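The Salt Ledger is a novel by Meenakshi Shetty, published by Tusteo in December as her second work of fiction. The first edition runs to 226 pages and is divided into 14 chapters, each headed with an entry from a merchant's account book.

Plot

The story follows Murthy, a retired shipping clerk who returns to the port town of Galtbridge to settle his brother's debts. Among the papers he finds a ledger that records payments to a woman the family has never mentioned. The second half moves back 70 years and is told in her voice.

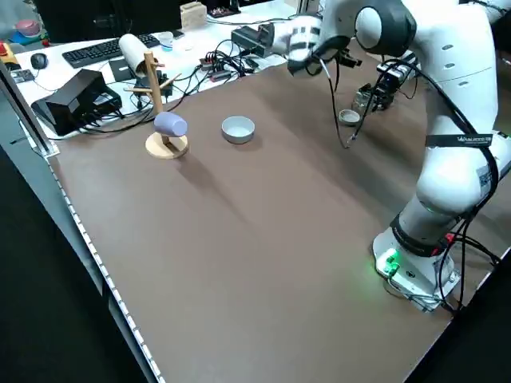 Mug tree on a brown tabletop, with a white robotic arm at right.

Composition

Shetty wrote the first draft in longhand and cut 140 pages before submission. The account entries were added at the request of her editor, Dinesh Thevar, who also moved the discovery of the ledger from chapter five to chapter two.

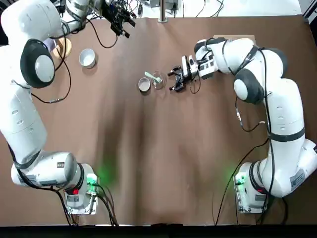

The paperback restored one of the cut passages as an appendix. It contains the full text of the brother's last letter, which is only quoted in part in the hardcover.

Reception

Reviewers praised the dialogue and the treatment of the harbor trade. Several found the change of narrator abrupt. The novel was shortlisted for the Mivent Prize for fiction but did not win. An audiobook with two readers followed, one for each half.

Shares: 14
Comments: 3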